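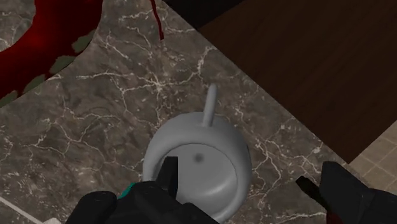 스카린의 시뮬레이션 화면. 대리석 조리대 위 회색 머그잔의 테두리에 왼쪽 그리퍼 손가락이 걸쳐 있다.

머그잔은 200번 집어도 머그잔이다

가정용 로봇 팔을 가르치려면 남의 부엌이 많이 필요하다. 플랄콤이 5월에 내놓은 구독 서비스 '스카린'은 그 부엌을 통째로 그려서 판다. 가상 주방 2,000개, 물체 모델 1,712종. 소개 자료의 첫 장에 적힌 숫자다. 기자는 체험 계정을 받아 6주 동안 써 봤다.

그림은 나쁘지 않다. 조리대의 흰 돌결은 제멋대로 갈라지고 나무 표면에는 잔결이 살아 있다. 문제는 머그잔이다. 무늬도 로고도 없고 온통 무광 회색이다. 우리 집 찬장에는 이런 컵이 하나도 없다. 손잡이에 이가 나간 컵, 유약이 번들거려 카메라가 헷갈릴 컵은 기본 요금제 목록에서 찾지 못했다.

"처음 보는 물체는 단순해야 실패 원인을 가려낼 수 있어요." 플랄콤에서 제품을 맡은 펑추이핑의 설명이다. 일리는 있다. 그런데 같은 회사의 홍보 문구는 '현실의 부엌 그대로'다. 둘 중 하나는 고쳐 써야 하지 않을까.

더 걸리는 것은 접촉이다. 손가락 끝이 컵 안쪽으로 살짝 들어간 자세를 두고, 스카린의 기록 창은 어떤 때는 '파지 준비', 어떤 때는 '충돌'이라고 적었다. 기준을 물으니 마찰 계수와 관통 허용치를 사용자가 직접 조정하라는 답이 왔다. 설명서에서 그 항목은 두 줄이다.

경쟁 제품 이델을 쓰는 엔지니어 레이요 리히매키는 느긋했다. "어느 회사 것이든 컵은 잘 집습니다. 시뮬레이터 안에서는요. 저는 실물 팔에 옮긴 다음의 성공률만 봅니다." 플랄콤은 그 수치를 공개하지 않았다. 고객사마다 장비가 달라 비교가 어렵다는 이유를 들었다.

기자가 가장 오래 돌린 과제는 컵 집기 200회였다. 조명과 카메라 위치는 매번 바뀌는데 컵은 늘 똑바로 서 있었다. 눕혀 놓는 옵션은 상위 요금제에 있다. 설거지를 미뤄 본 사람이라면 어느 쪽이 진짜 부엌에 가까운지 알 것이다.

연구실에서 코드를 시험할 용도라면 값은 한다. 설치가 빠르고 중간에 멈춘 적도 없다. 다만 이것만으로 가정용 로봇을 출시하겠다는 회사가 있다면, 실물 시험 기록부터 보여 달라고 하겠다. 연간 계약은 그 뒤에 해도 늦지 않다.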